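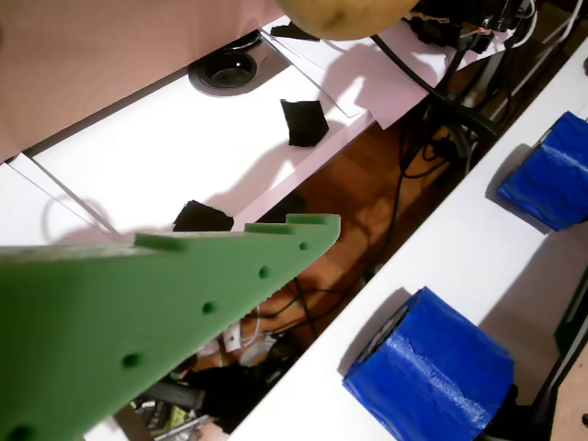
Nimia is a set of tabletop recordings about putting small things away. Each recording covers one tidying task on one work table at the Astthorpe workshop: small items are picked up from the tabletop and moved to a bowl or a free part of the table. The tabletop is made of white boards with a visible seam and a round cable grommet with a gray metal rim. Small flat items, such as the two small black squares lying on the white tabletop, are labeled "patch" whatever they are made of. The grommet is labeled "fixture" and is never a target.

Contents
Recordings: 407
Still images per recording: 12
Annotation: one text file per recording, UTF-8
Split: the first 100 recordings are held out for testing

Table layout
The layout is not reset between recordings. Tools, tape and work in progress stay where the last person left them, and an item may be on the table for a whole month without being part of any task. Items of this kind are labeled "resident". 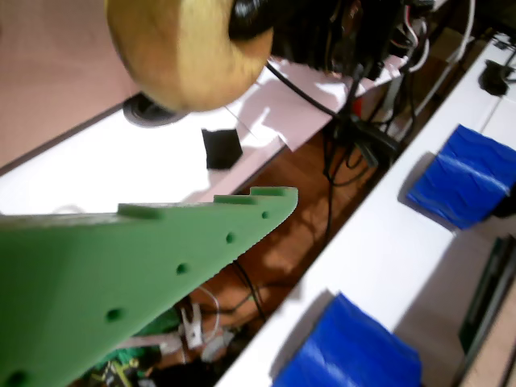 Residents are listed once in residents.txt and referred to by number afterwards. If a resident is moved by more than the width of a hand, it gets a new line in the list – the old line is kept. Paper is a resident only when it lies flat. Folded or creased sheets go under "loose paper", and their outline is traced along the outer edge only.

Labels
patch – flat, square or nearly square, dark
ball – small and round, any color
bowl – open container, any material
tape – roll, with or without core visible
board – flat wood or plywood, nothing mounted on it
vehicle – anything with wheels
scrap – cardboard or paper offcut
fixture – part of the table

Crumbs inside a bowl are not labeled. A bowl with crumbs in it counts as empty.
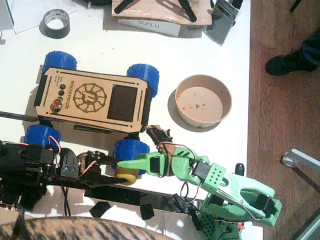
Fig. 3. Work table from above, with vehicle, bowl, tape and yellow ball.

Known issues
Shadows on the white boards were traced as objects in part of the January batch. Ljubica Kolev corrected the held-out recordings; the rest are unchanged.
"Scrap" and "loose paper" overlap. Bouchra Benmoussa's notes in scrap_notes.txt give the rule used after the first pass.
Lighting varies with the time of day. No color correction was applied.

Related sets
Medina uses the same labels on a kitchen counter. Predham has around 1,000 stills of closed drawers and does not share the label list.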